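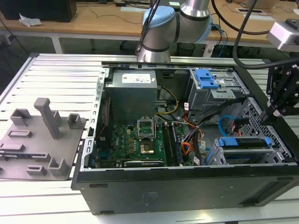
Esine Automation Customer Support
Ticket 957
Product: Flono disassembly kit, two-arm configuration
Submitted by: Tornbridge evaluation site
Category: Grasp errors, cable interference
Priority: Normal
Status: Closed, with one item carried to the evaluation report

Issue as reported

The customer is reviewing the Flono kit for use in recovering parts from used desktop computers. During the memory removal routine, the gripper stopped short of the module and the controller returned a grasp width error. The error occurred in 5 of 12 attempts. The remaining attempts were completed without a stop. The customer had already restarted the controller and repeated the tool calibration, with no change in the result.

The customer asked whether the fault was covered under the evaluation agreement and whether a replacement set of fingers should be ordered.

First response from Support

Please do not order replacement fingers at this stage. A grasp width error means that the fingers met resistance before reaching the programmed width. It may be caused by a worn finger, a wrong approach height, or an object lying in the approach path.

Please send the controller log for one failed attempt and one completed attempt, together with a wrist camera view of the open case. Keep the case on its side and do not move the cables before the view is saved.

Customer reply

Both logs are attached. The wrist camera view was saved at 2:40 p.m. with the arm held in manual mode. The fingers show no visible wear. The finger width was checked with the gauge supplied in the kit and was within the stated limit.

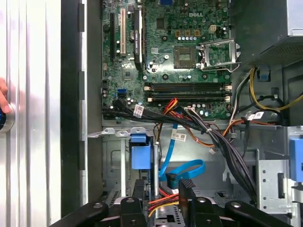 Wrist camera view of the open Dell chassis, with cables crossing the area between the motherboard and the drive cage.

Findings

Support reviewed the logs and the attached view. The gripper hardware is operating as intended. Two causes were identified.

1. Cable interference. The black cable bundle runs between the board and the drive cage, and a group of red and orange wires arches up toward the memory slots. The standard approach path for this routine enters from the drive cage side at a low height. In the failed attempt, the force reading rose before the fingers reached the module position, which is consistent with contact against a cable.

2. Incorrect case profile. The log shows that the general tower profile was loaded. That profile assumes a clear channel beside the memory slots and does not include a cable check.

Corrective steps

Step 1. Place the controller in manual mode and retract both arms to the park position.
Step 2. Confirm that the computer is disconnected from wall power.
Step 3. Move the cable bundle away from the memory slots and secure it with a soft tie. Do not pull on the connectors.
Step 4. Load the side-lying tower profile and enable the cable check.
Step 5. Raise the approach height by 4 mm and save the change under a new name.
Step 6. Run the routine once at reduced speed with an operator at the stop button.
Step 7. If the run is completed without an error, return to normal speed and repeat the full series.

Customer confirmation

The steps were carried out in the order given. The full series of 12 attempts was repeated at normal speed and no grasp width error was recorded. The raised approach adds a short delay to each cycle, which the customer considers acceptable.

The customer notes that the need to secure cables by hand was not stated in the Lukoševičius setup guide supplied with the kit. This will be recorded as a limitation in the evaluation report.

Closing note

No parts were replaced and no charge applies. The documentation request has been forwarded to the product group. The customer may reopen this ticket by replying with the ticket number and a new controller log.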